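Forum > Baseball > Stats and Analysis > Park factors
2 min read

Malley's home numbers

cuautle_fan
Malley hit .292 last season, but nearly all the damage came at Foltstead. Take those games out and he is an ordinary left fielder. I don't think we should pay him for what the park does.

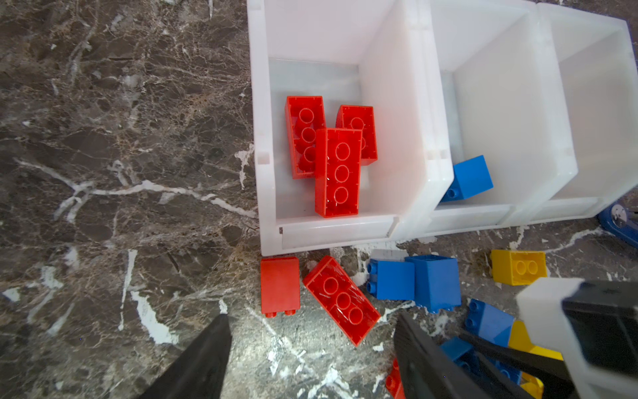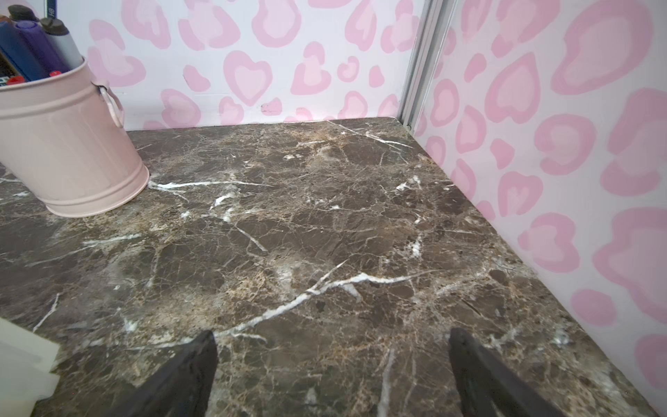
Gallegos has had 200 fewer plate appearances over two years and her projections still come out ahead of his once you adjust for the park.

slowcurve
How big are the samples? I make it 35 games on the road after he came back from injury. You can't judge a hitter on that.

cuautle_fan
It's the whole season – 674 plate appearances, home and away.

G_Bañuelos
Most hitters are better at home, so taking the home games out makes anybody look worse. Compare his split with the rest of the side. Cistis has nearly the same gap and I haven't seen a thread about him.

slowcurve
Agree with Guadalupe. The short right-field fence helps left-handers and Malley bats right.

cuautle_fan
Fair point on the fence. I still think the gap is too wide to ignore, and he strikes out far more away.

oldscorer
He struck out a lot in January too, in the winter league, and that was a big park. I'd offer him one year and look again.

G_Bañuelos
He won't sign for one year. Two with an option, maybe.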